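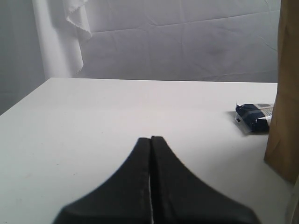 1. WORK SURFACES

1.1 White tables, tops flat and smooth. PASS
Comment: A few specks on the top, which will come off with a damp cloth and a small amount of interest. Marked as a pass with a wipe-down.

1.2 Corners and edges. PASS
Comment: Rounded corners are a great mercy at hip height. The old tables at Gourlay had square ones and most of us still carry the memory. Run a hand along the whole edge anyway, including the side against the wall.

1.3 Tables stand level and don't rock. FAIL (one table)
Comment: The one nearest the sink rocks. It has been cured with folded cardboard at every inspection I have done here, and the cardboard gets thicker. Please fit a proper foot. There are 3 in the drawer marked FEET, still in their bag.

1.4 Surfaces clear except for the order being packed. PASS WITH COMMENT
Comment: One small packet in a dark blue wrapper and one tall brown paper bag are fine, as that is the job. Mugs are another matter. Mugs have a shelf.

2. PACKETS AND WRAPPED GOODS

2.1 Wrapping whole, no splits or pinholes. PASS
Comment: Crinkled is allowed. Shiny plastic crinkles if you look at it sternly. What we want to catch is a split at the fold, so press gently along the seams and listen for air. Of the 34 packets pulled from the Carkell shelf for this check, one hissed. It has been written off and, I am told, not eaten.

2.2 Label present and readable at arm's length. FAIL
Comment: The print on the smaller packets is too small for arm's length, unless the arm belongs to somebody else standing closer. Use the large stick-on allergen labels on the outer bag until Pondine gets round to the new artwork. They said June. They did not say which one.

2.3 Date codes checked against the sheet. PASS
Comment: Sheet 361 was on the clipboard, filled in, and in ink. I had prepared a remark about pencil and now have nowhere to put it.

3. PAPER BAGS

3.1 Bags stand up unaided once opened. PASS
Comment: Open fully, push the base flat, then load. A bag that leans when empty will not improve with a jar in it.

3.2 Heavy items at the bottom, packets last. PASS WITH COMMENT
Comment: Generally followed. One bag had a tin of peaches riding on top of the oat biscuits, and the customer would have received oat powder.

3.3 Stock stored dry and off the floor. FAIL
Comment: The stock book gives 1,663 bags in hand. The bottom bundle was on the floor by the back door, where the rain comes in, and has gone wavy. Throw that bundle out. Do not dry it on the radiator -- see last year's report, section 5, under Smells.

4. FLOOR AND WALKWAYS

4.1 Route from tables to door clear. PASS WITH COMMENT
Comment: Clear at 9.30 when I arrived, less so by 11. Flattened boxes go in the cage, and leaning them against the cage does not count as in.

4.2 Mats lie flat. PASS
Comment: New since the last visit and very welcome.

4.3 Lighting over the tables. PASS
Comment: Soft and even, no complaints. The tube in the corridor buzzes but that isn't on my form.

5. CLEANING

5.1 Tables wiped between orders. PASS WITH COMMENT
Comment: Wiped, yes. With the same cloth as the sink, also yes. Blue cloths for tables, green for everything you would rather not think about. The colour chart is behind the Lasura calendar and should be in front of it.

5.2 Spray bottles labelled. FAIL
Comment: One bottle says "water???" in marker. Empty it, rinse it, and label it without question marks.

Result: satisfactory, with four items to put right (1.3, 2.2, 3.3, 5.2). Sign the back sheet when each is done. Initials, please. Last time I got a tick and a smiley face.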